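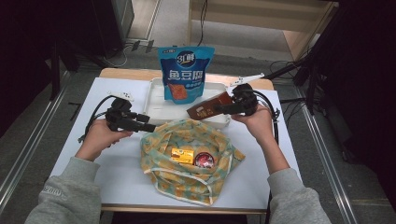 Preta Handheld Gripper Pair
For teaching and operating packing stations

The Preta is a matched pair of handheld grippers for workplaces that are moving part of their packing and sorting to automated stations. An operator holds one gripper in each hand and carries out the task at an ordinary table. The movements are recorded and used to prepare the program that the station will later run. No knowledge of programming is required of the operator.

Intended use

The product is designed for light packaged goods: snack bags, small boxes, sealed packets, round containers with lids, and soft items such as cloth bags. These goods are handled in large numbers in mail-order packing rooms and shop supply depots, and their mixed shapes have made them difficult to automate by conventional means. The Preta is not intended for glass, open food, or any item with a sharp edge.

What changes for staff

Employers considering the Preta should plan for a change in duties as well as a change in equipment. At the Sultana packing hall in Jerudham, where the system entered service in February, 13 members of the packing staff were trained as demonstrators. They continue to work on the packing floor and spend part of each shift at the teaching table. Repeated transfers from tray to bag have passed to the automated station. Checking, repacking of damaged goods, and unusual orders remain with the staff.

Trinidad Tiongson, shift supervisor at Sultana, reports that the first weeks required patience. "Our experienced packers work very quickly, and they were asked to slow down. Several of them disliked it. We moved to shorter sessions and let people choose which goods they wanted to teach, and the sessions became easier to fill. The packers also told us which products should never have been on the list, and we took those off."

Brokeo recommends that demonstrators be drawn from people who already do the work. Their habits in turning a packet, or in holding a bag open with one hand while filling it with the other, are carried into the recordings. Time spent at the teaching table should be counted as normal working time and should not be included in individual packing rates.

Session length

A demonstration session should last no longer than 30 minutes. A rest or a change of task should follow each session. Operators who report discomfort in the wrist or forearm should stop and inform their supervisor. The grippers may be used by left-handed and right-handed staff without adjustment.

Work area

The teaching table should be stable and have a flat, plain top. A shallow tray with raised edges is suitable for holding goods upright. Allow enough clear floor behind the operator for one person to pass. The grippers are connected by cable; each cable should hang freely at the side of the table and must not cross a walkway. Long sleeves are permitted provided that the cuffs are close fitting.

Records and privacy

Recordings are stored by task and not by employee name. Before the first session, each demonstrator should be told what is recorded, who may view it, and how long it is kept. Employers remain responsible for any notice or agreement required at their site. Recordings may not be used to assess the performance of individual staff, and this condition forms part of the license.

Supplied items

Gripper, left hand
Gripper, right hand
Connecting cables, 2
Replacement finger pads, one set
Operator guide
Supervisor guide, including session log sheets

Care

Wipe the outer body with a dry cloth at the end of each shift. Do not use spray cleaners. Inspect the finger pads weekly and replace both pads on a gripper together. Coil cables loosely for storage.

Training and ordering

Initial training takes place at the customer's site and covers demonstrators and supervisors in separate groups. The Preta is supplied by Brokeo under order number 52. Orders received by 6th April will include supervisor training without additional charge. Spare parts may be ordered separately by existing customers.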